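# Budgeting for a Two-Finger Gripper Without Believing the Brochure

You've been told you can have a robot. Somebody up the line saw a video, a number got written in a box, and now you're supposed to turn that number into a purchase order. Before you do, work through the steps below. They took me one bad purchase and most of a second one to put together, and I still don't trust half the figures vendors send me.

## Step 1: Write down what it has to pick up

Skip the catalog for now. Walk over to the bench and list every item the gripper will handle. For each one, write the width across the narrowest side you could grab, the weight, and what the surface is like. Small dark boxes with crisp edges are easy work. Bags, cables and anything shiny are another budget altogether.

Vendors will tell you their gripper is "universal." Ask for that word in the warranty and see what comes back.

If your list has more than one kind of object on it, plan on changing fingertips at some point. That goes in the budget as its own line. Don't let it hide under "accessories."

## Step 2: Price the fingers apart from the gripper

People budget for the gripper as if it were one lump. What you're buying is a housing, brackets, a linkage with pivots in it, a finger plate, a textured pad at the end, and a lot of little screws holding it together. These parts don't age at the same rate, and they don't ship from the same shelf.
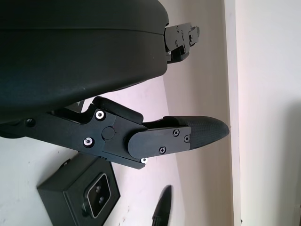
Brayan Paucar thinks I'm too hard on the pads. In his view a pad is like a tire, you buy it knowing it'll go, and the thing to fight over is the pivot, where a bit of slop throws off every pick afterward and the supplier will call it "within tolerance" until you give up and order a new finger.

Fair enough. I've moved pivots up my list on the strength of that. I still want the pad price in writing, though, and here's what to ask for on both:

- Price of one fingertip pad, and whether they sell singles or only sets
- Price of one complete finger, assembled
- Whether the pad comes off with an ordinary screwdriver or needs a factory visit
- How much play in a pivot they count as a fault, as a number
- Lead time on each, in stock and out of stock

When I asked Ollel and Clekatari these questions, one sent a parts list the same afternoon and the other sent an invitation to a webinar. I'll let you guess which quote was lower. The price on the front page had very little to do with what I'd have paid by November.

## Step 3: Build the sheet

Mine has one row per part and these columns:

| Column | What goes in it |
|---|---|
| Part | The supplier's part number, never a nickname |
| Unit price | Before discount |
| Minimum order | Often where they get you |
| Expected life | Your guess, then theirs |
| Lead time | In working days |
| Who fits it | You or them |

Fill in "expected life" yourself before you look at the data sheet. If the two are far apart, ask what load and speed they tested at. A pad life quoted against a foam block at half speed tells you about foam blocks.

For scale, my ceiling on the last round was $3000 for the gripper and first-year spares together. One finger set came in at $187, which I could live with. The freight was $200, which I couldn't, and it wasn't on the quote at all until I asked. Ask about freight. Then ask again when they've revised the quote, because mine dropped off the page between versions.

Keep 3 finger sets on the shelf if the lead time is over a month. You can run leaner if the supplier will hold stock for you, and if they'll put their name to it.

## Step 4: Try it over your own mess

A demo cell has a clean mat and one object. Your bench doesn't. Insist on a trial in the space where the thing will live, with the usual clutter left where it is, and watch the room next to the fingertip as closely as the grip. The linkage sticks out further than the drawings led me to expect, and a pad that fits nicely around one box may have nowhere to go when there's something else lying beside it.

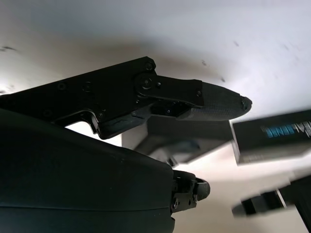

*Brayan's notes are his. Everything else is by Arango.*

During the trial, check these in whatever order suits you:

1. Bring the finger in next to a box with a second object close by. Does the linkage clear it?
2. Approach from both sides. The bulk of the housing isn't the same in every direction.
3. Look at the screw heads. Can you reach them with the gripper mounted?
4. Swap a pad yourself, with the salesperson's hands in their pockets. Time it.
5. Run the same pick until you're bored, then keep going.

If they'll only do a trial at their place, deduct something from your opinion of them. We got ours at the Pirkonstead shop after two rounds of "our engineers would prefer." It ran until late Friday, and I learned more from swapping one pad than from the whole slide deck.

## Step 5: Decide what would make you say no

Write this down before the final quote arrives, while you're still in a bad mood. My own list:

- No single-part pricing
- Spares only through a service contract
- A software license that renews each year for a gripper that opens and closes
- No named person for repairs

Any one of those and I go to the next supplier. I've broken the rule once, over the license, and I'm still paying for it.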